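Session 5: Small cloths, folding and wiping (course notes)

Okay, so this is the session I look forward to, because everybody thinks they already know how to fold a cloth and then we all spend an hour arguing about corners! Bring one thin cloth and one thicker one. Any color, any age, stains welcome.

Start with the cloth in a heap. I mean it, don't smooth it out first. Find one corner, hold on to it, and run your other hand down the edge until you reach the next one. Ruba Bitar showed me this years ago and I still catch myself grabbing the middle (old habits). Once you've got two neighboring corners, lift, let it hang, lay it down away from you.

Halves first, then halves again. If your edges are off by a finger, leave it and keep going, we'll look at them together afterwards.

For wiping, clear the table before you start. Cords get coiled and pushed to one side, flower pots and lamps get lifted, never wiped around. On a round table I go along the rim first and then work in toward the middle in overlapping strokes – Kauko does it the other way and we've agreed to disagree.

Reading for next time is page 67 in the Hauser packet, plus the 2 short exercises on page 134. Skip the part on ironing.

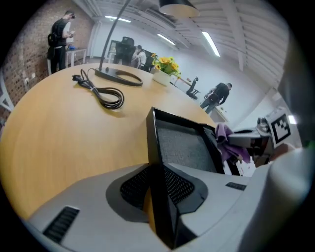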